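Questions Tags Members Unanswered Log in

Workshop Help > Robots and Automation > Arms and Grippers

Gripper shoves light things before it closes, and the wrist cable gets in the way. Which do I fix first?

Asked by benchmoss in February, 3 answers

Hi all! Long one, sorry in advance, I've been staring at this for weeks and I think I've lost the ability to tell which problem is causing which.

I'm a member at a shared workshop called Porkuvance (old bakery, terrible heating, great people) and a few of us have been building a little kitchen-tidying setup on our arm. The idea is that it picks up dish racks, stands, utensils, that sort of thing, and puts them back in a sensible place on the table. No grand purpose. I wanted something to do over the winter that wasn't another bookshelf.

The arm is a six-joint one with a force-torque sensor at the wrist and an adaptive gripper bolted under that. We're driving it from a planner we wrote ourselves and named Golutis, which is mostly a pile of Python and good intentions. I teach a grasp by hand, save it, then play it back with small offsets depending on where the object got put down.

With anything heavy it's lovely. A mug full of bolts, a cast iron trivet, no trouble at all. The light stuff is where it falls apart. I'm talking little stick-built wooden things that weigh next to nothing. One finger always seems to get there before the others, and the object slides or tips before the grip is closed. Then the fingers close on wherever it ended up, so I get it gripped at a slant, and when I put it down it lands on one foot and falls over.

I keep a tally on the whiteboard. Out of 127 tries with the wooden pieces, 30 ended with the thing on its side. The metal utensils are better but they twist in the fingers, so a thing that was meant to hang straight down comes out pointing somewhere else by the time the arm has finished moving.

Second problem (or same problem, that's what I'm asking!) is the cable. It comes off the side of the wrist and I left it a generous loop because I was scared of pulling on the connector. Now and then it brushes against something I'd already put down. And I'm pretty sure it's messing with my force readings too, because the zero drifts whenever I rotate the wrist a lot, even with nothing in the fingers.

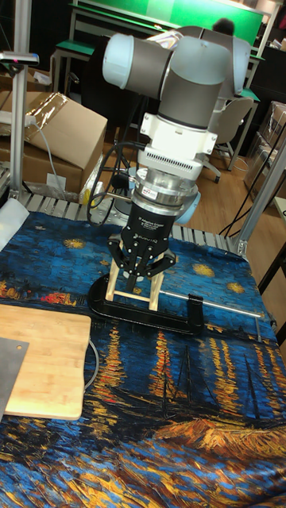
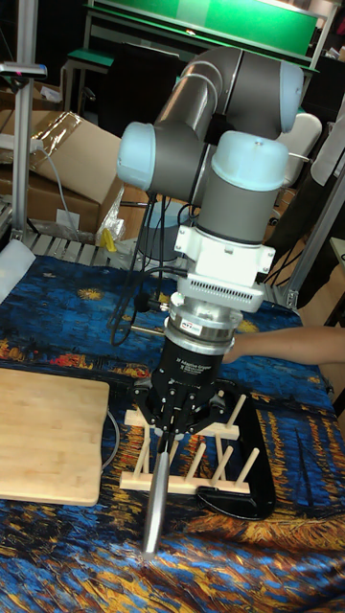 So what I've tried up to now. I slowed the closing speed right down, and that helped a bit but mostly it made the shove slower. I put rubber tape on the fingertips, which was great for two evenings and then started peeling, and a strip of it stuck to the rack and came away with it. I tried coming in from higher up. I tried coming in from lower down. I also tried a patch of drawer liner under the objects so they'd slide less, and then they tipped more, so I took it out again.

For the cable I had a go with those spiral wrap things, but the bundle got so stiff that the arm threw a protective stop on one of the bigger wrist moves and I chickened out and took it all off.

The table has a printed cloth over it, by the way, the Van Gogh one with the river and the stars. I like it and I would like to keep it. Someone at the shop says it's the whole problem because cloth moves. Is it? I honestly can't see it moving when I watch, but I'm usually watching the fingers.

My questions, I guess:

Is there a normal way to get an adaptive gripper to center itself on something light before it squeezes?

Should I be using the force sensor for that, or is that overkill for a stick frame?

And what do you all do with wrist cables on an arm where the last joint has to turn a lot?

I'd rather not buy anything big. The shop fund has enough in it for screws and maybe a pizza.

3 ANSWERS

Answer from slowfeedrate (marked as accepted by benchmoss)

Cable first. I know that's the boring one but if your force zero is wandering then anything you try with the sensor is going to make you crazy, and you'll blame the gripper for it.

Easy check. Open the fingers, nothing in them, arm parked well clear of the table. Zero the sensor. Now turn only the last joint in steps and write down the readings at each stop, then come back the same way and write them down again. Some change is normal if the wrist is tilted, because the gripper's weight is being seen from a different direction. What you're looking for is whether the going numbers and the coming back numbers agree. If they don't, something is pulling, and it's nearly always the cable. With the tool pointing straight down, the weight part should hardly change at all as you spin, so do it that way.

The thing to get your head around is which side of the sensor the cable is clamped on. The gripper's own cable has to cross the sensor somewhere, there's no way out of that. What you want is a clamp on the gripper side, a clamp on the arm side, and a soft little curve of cable between the two that never goes tight. The big loop then belongs entirely to the arm side, where it can swing and tug all it likes and the sensor never hears about it. If your only anchor is further up the arm, the whole weight of the loop is hanging off the gripper connector.

Don't use spiral wrap across a joint. Hook and loop straps, not pulled tight, and let the cable slide a bit in them. On mine I have one strap on the forearm and one right above the wrist, and the loop between them got a lot smaller once I worked out how much it needed. Move the last joint to the worst angle you'll ever ask of it, set the slack there by hand, then put limits in your planner so it can't go past that. I bet Golutis is happily spinning the long way around sometimes. Mine was.

Now the shoving. No normal gripper closes all its fingers onto a thing at the same moment unless the thing is dead center, and your saved grasp plus an offset isn't going to be dead center. Two ways to deal with it.

Cheap way: don't start the close from fully open. Bring the fingers in to just wider than the object while you're still above it, then go down, then close the last little bit. There's much less travel, so whatever error you've got has less room to turn into a push. On skinny stuff this fixed most of it for me in one evening.

Better way, once your zero is behaving: close slowly until you see a sideways force, stop, step the arm a hair in the direction it's being pushed, close some more. You're letting the arm give way so the wood doesn't have to. It's a dozen lines of code. You do need to filter the reading a little and you need a threshold that's above your noise, and on a stick frame that weighs nothing there might not be much gap between noise and "it's already sliding." So do the cheap way first and see if you even care any more.

Grip low on the wooden ones if the fingers will fit. A push near the feet slides it and a push near the top tips it. I'd take the slide every time.

For the utensils twisting: are you gripping near the end of the handle? Slide the grasp toward the balance point and it mostly goes away.

Comment by benchmoss

Oh wow, okay, I do NOT have a clamp on the gripper side. It goes from the connector straight into the loop. Did your spin check last night, and going out versus coming back they don't agree even slightly. I feel a bit silly but also very relieved! Going to strap it this week.

Comment by slowfeedrate

Don't feel silly, mine ran like that for a year. Watch the bend radius at the connector when you add the clamp, leave it a gentle curve.

Answer from castitz_tinkerer

It's the cloth. Take it off and screw everything to plywood. We had a tablecloth at the Castitz shop for an open day and it was nothing but trouble.

Comment by benchmoss

I love the cloth though :(

Comment by pinvise

You could tape the edges down and stick a bit of masking tape on it as a marker to see if it creeps. Takes a minute and then you'd know.

Answer from pinvise

Seconding most of what slowfeedrate said, and adding a couple of things on the fingers and on how you put stuff down.

Rubber tape always peels, the glue isn't meant for being rubbed sideways. What's lasted for us is a thin silicone sheet cut to the pad shape and put on with silicone adhesive, left overnight. Rough up the back of the sheet first. We're on 16 weeks with one set and they look grubby but they hold. If your fingertips are removable, do it on a spare set so you can go back. Shetty pads (it's just what we call our molded ones, after the street the shop's on) are nicer but you need a mold and patience, and I wouldn't start there.

Turn the grip force down too. For a light wooden frame you want pretty close to the minimum the gripper will do. A lot of people leave it where it was for the heavy stuff and then the sticks bow inward and pop out sideways when you let go.

Which brings me to letting go. You said it lands on one foot and falls over, and I think you can get a lot of those 30 back without touching the grasp at all. Come down slowly, watch the vertical force, stop as soon as it touches, then open the fingers just a crack and wait a second. A crooked frame will usually settle onto its other feet by itself while the fingers are still close enough to stop it going all the way over. Then open the rest and lift straight up. We had ours opening wide right away and it was flicking things with the backs of the fingers as it went. It took us forever to notice because it looked like the object was just badly balanced.

One more on the tally, split it up if you can. Fell over on the grab, fell over on the put-down, knocked by the cable. You've got it all in one number now and you won't know which fix did anything.

Comment by benchmoss

Good call, whiteboard now has columns. First batch after strapping the cable and pre-closing the fingers: 18 tries with the wooden ones, two tipped, and both were on the put-down. So your slow open is next. I also put masking tape on the cloth and I'll report back, although I'm told the whiteboard marker is running out.

Comment by castitz_tinkerer

still think it's the cloth

Contact | Copyright Workshop Help and its members | Back to top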